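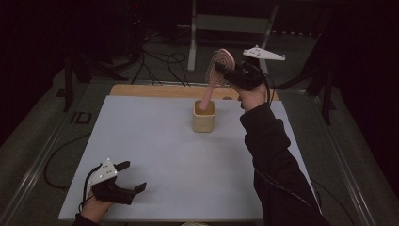
Larnthorpe Takes Majority Stake in Brush and Comb Maker Rukell

June 30, 2019

The business brokerage Larnthorpe has closed the sale of Rukell, a family company which makes brushes, combs and small bathroom goods. The buyer is Deák, a holding group that already owns two packaging firms. Larnthorpe acted for the sellers and, as part of the agreement, keeps a small share in the company for 3 years.

The price was not published. According to the notice sent to suppliers, Rukell has 614 trade customers and almost 740 products in its catalog. The company employs 19 people, and all of them will stay in their present jobs under the new owner.

Talks between the two sides began in January. They took longer than planned – the lease of the warehouse was in the name of another company, Polley, and had to be moved before the contract could be signed. Polley remains the landlord and has agreed to the same rent until the lease ends. 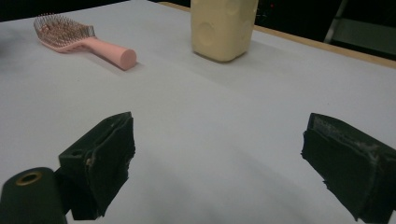 Deák says it wants to keep the Rukell name on all goods and does not plan to close any product line. The sellers will help with the handover during the summer and then leave the business. Buyers of small manufacturers often look first at the sales figures, but the condition of the equipment is also part of the price. Matte black surfaces show wear early, with pale specks and scuffs like the ones on the finger at the left, and a buyer may ask if such marks are only on the outside. In this sale the equipment was checked by both sides, and the list was attached to the contract.

Customers do not need to do anything at this time. Open orders will be delivered under the old terms, and invoices will carry the same bank details until the new accounts are ready. Rukell will write to each customer before the details change.

Larnthorpe has two more sales of household goods companies in preparation – both are expected to go to market later this year.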